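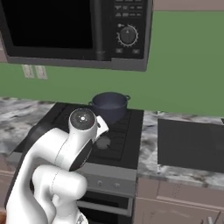 3.2 Gathering examples in the simulated kitchen

Good examples are the food our learner lives on, and we were delighted to find how many of them a simulated kitchen can give. Every run in the Prukden set is steered by a person from start to finish and stored with the arm's joint positions, the gripper state and the rendered views. Figure 2 shows moments from the pot task, with the pot on the cooktop in one view and in the sink in the other. We like this task very much. The pot has a small loop handle on each side, so there is more than one sensible way to take hold of it, and our operators soon found their own favourites - a variety we wanted to keep. We gave them the goal in a single sentence and left the path of the arm to them.

Collection ran through October on 4 workstations and gave us 3000 runs, of which 200 were held back for testing. Starting poses were drawn afresh for each run, and the cupboard and wall colours were changed between sessions. Runs in which the operator paused, backed off and tried again were kept too, and these became some of our most useful material!

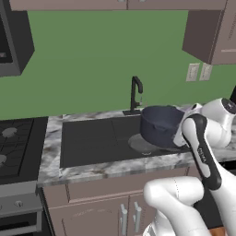

Figure 2. Views from the pot task in the Prukden kitchen.

Ciobanu, commenting on an early draft, wrote that keeping the hesitant runs might teach the learner to hesitate as well, and asked whether a cleaner set would serve it better. It is a fair worry, and a lovely thing to test. We therefore trained two learners, one on everything and one on the smooth runs only, with all other settings the same. Section 4 compares them under the Widier scoring rules.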